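Category: Grantee Reports / Civil Legal Aid

Progress report to the Largate Fund: Tenant Records Project, second period

When we wrote in August we said that the eviction docket review would be well under way by now. It is under way. "Well" was optimistic. The clerk's office in Varkham releases older case files on paper, in person, between 9:30 and noon, and it regards our standing request as a kind of weather.

Still, we have now read and coded roughly 1,000 closed files, which is most of what we promised for this stage. The law students got quick at it once they stopped reading the landlords' cover letters for entertainment.
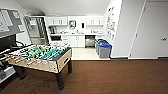

What the files show

Default judgments are the bulk of it, as everyone in housing court could have told you for free. What we didn't expect was how many notices were served at the wrong unit. Two property managers account for a good share of these. We have written to both. One replied through counsel, at length, to say it had no comment.

The Grestia courthouse files are thinner and look better kept, though we have seen only the first batch. We would like to hold off on any comparison between the two courts until the next report. 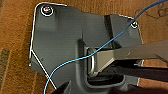 Jintana Boonchu
Supervising Attorney, Tenant Records Project

Representation is the part of the grant that clients notice. We took on seven matters for full representation this period. Five have closed, all by settlement, with the tenants staying put. The other two are set for hearing, and have been set for hearing before.

Nowicki v. the building's former owner is the one your program officer asked about. The motion to vacate is fully briefed. The judge has since rotated to the family docket and her replacement wants the briefs again, shorter. We cut ours by half and I'm told it reads better, which stung a little.
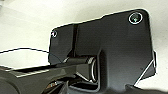
Spending and staffing

We are under budget on copying and over on parking. The paralegal position was filled late, so there is unspent salary that we'd like to move to interpreter fees. A one-page request is attached, along with the longer form your portal asks for, which wants the same facts in a different order.

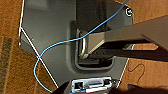
If the transfer is approved, we can have an interpreter at the Grestia intake desk for every morning calendar instead of borrowing the court's when she is free. She is seldom free. Intake there has been slow for that reason more than any lack of tenants with problems.

For next period: finish the Varkham files, code the Grestia ones, argue Nowicki if someone will hear it, and send you a draft of the service findings before they go to the bar association.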